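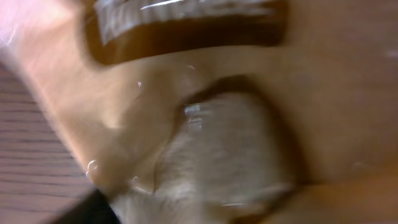 Wrapped bread, the view from the wrist.

So the bread robot scared me on Thursday, and I've been chewing on it all weekend (sorry).

If you're new, I've been spending my evenings at the workshop in Grutstead, teaching the Mivano arm to pick up bread that's already sealed in plastic, one slice at a time, and put it in lunch bags. Bread in clear wrap is a miserable thing to pick up. The plastic shines, it folds over on itself, and the part you can grab is either slippery or full of air. I spent most of October on that and was feeling pretty smug about it by the time the clocks changed.

Thursday's plan was 100 picks without me touching anything. I got to 45. Pick 46 started out fine, the fingers went down, and then they just kept closing. I had the force limit set low because, well, bread. The slice went from sandwich to cracker while I stood there going "uh, hey, hey!" at a machine with no ears. Then I hit the stop button on the tablet and the arm carried on moving. Lifted the poor slice, swung toward the bag, and only then froze.

I know how that sounds. It stopped less than a second later! But I had already started reaching in, which is the dumbest thing I've done in that room, and the arm went past my knuckles close enough that I felt the air move. I unplugged everything, sat on the floor for a bit and ate one of the spare slices.

Friday I called Nadja Mösli, who knows far more about these arms than I do, and read her the log over the phone. There were two separate problems and I'd been treating them as one.

The squashing was my slip check. I'd written a little routine that watches the wrist camera, and if the bread seems to shift between the fingers, it asks for a tighter grip. Great idea on paper. But glare on plastic slides around whenever the arm moves, and my code was reading a sliding glare as a sliding slice. So it squeezed. Squeezing wrinkled the wrap, which moved the glare, so it squeezed more. And the force limit I was so proud of? It only applied to the first close. Every "tighten" request after that went straight past it. I wrote that. At midnight, probably.

The stop was the worse one. The button on my tablet sends a message over the wifi, the message waits in line behind the camera images, and on Thursday it waited 800 milliseconds. Nadja was very quiet when I told her that. Then she asked where the real stop was, the red one, and I had to say it was on the shelf behind the monitor, plugged in and working and completely out of reach from where I stand. She said a tablet button is a pause button at best, and that I should go move the red one before I did anything else. Fair.

It's now screwed to the front edge of the bench, left side, where my hand goes anyway. I pressed it 9 times with the arm running at different speeds and it cut out every time, and I'll do it again at the start of each session. The tablet button has been renamed "pause." The force limit sits in the gripper's own settings now so my code can't talk its way around it, and the slip check is switched off until I can find something that doesn't rely on the camera alone. Florian Wyss says he has an old Mimura touch pad in a drawer that might fit the fingers, and he's bringing it over if he can find the cable.

Also there's a strip of yellow tape on the floor, and my feet stay behind it when the arm has power. I felt silly putting it down. I've stepped over it twice already without thinking, so I guess the tape is staying, and next on the list is some kind of gate.

Until then, short runs only, and I'm eating a lot of flat sandwiches.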